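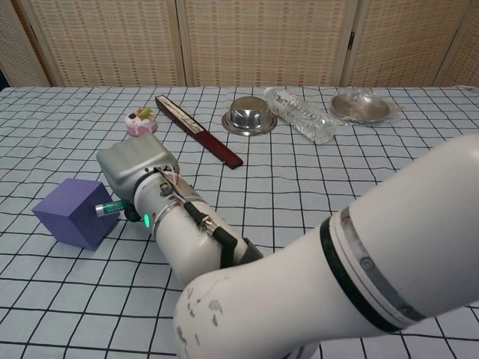
Lab Equipment > Purchasing and Budgets

Second arm or spare gripper: how would you split it?

knyaegeli
January 2024

Planning the next equipment request. Current station is one arm with a gripper, working on a gridded cloth with household items: foam cube, steel bowl, plastic bottle, a plate in film. Two options on the table:

A) Second arm, same model, no spares.
B) Spare gripper, spare cable set, service contract with Kernon, remainder carried over to May.

We lost 37 working days last year to faults. The longest outage was a gripper on back order. Usage log shows 463 hours on the arm.

bjartur_t

B. 463 hours is low utilization for one arm. A second one gives you two underused arms and still no gripper when one fails. What does the 37 days break down to?

knyaegeli

Gripper, 10. Controller fault, 9. The rest is cabling and recalibration after cabling.

bjartur_t

Then cabling is your line item. From the photo, you have a ribbed connector on the forearm and thin wires looping out over the wrist. I would want those in a sleeve before anyone signs for a second arm.

elanz

Disagree with B as written. The service contract is the weak part. Kernon quoted us next-business-day response, but that covers the phone call. Parts shipped on their normal schedule. Take the spares and drop the contract.

Also, 463 hours with 37 days out is not a clean utilization figure. Students stop booking a machine they expect to be down. I'd assume demand is higher than the log.

kittipong_s

Agree with elanz on the log. We had the same pattern and bookings went up once we had a cold spare gripper on the shelf.

Check that the spare comes with the mounting flange. Hämmerli lists it separately, and it has its own lead time.

knyaegeli

Flange was not on the quote. Thanks.

bjartur_t

Fair point on suppressed demand, but it is still a guess. Fix the cabling, log bookings until May, then decide on the arm with numbers. I would keep the contract for the controller alone if Kernon will split it. You can't shelve a spare controller at that price.

elanz

They wouldn't split it for us. Ask anyway.

knyaegeli

Revised request: spare gripper with flange, two cable sets, sleeving, no contract for now. Second arm goes in as a deferred item. I'll post the Kernon answer on the controller when I have it.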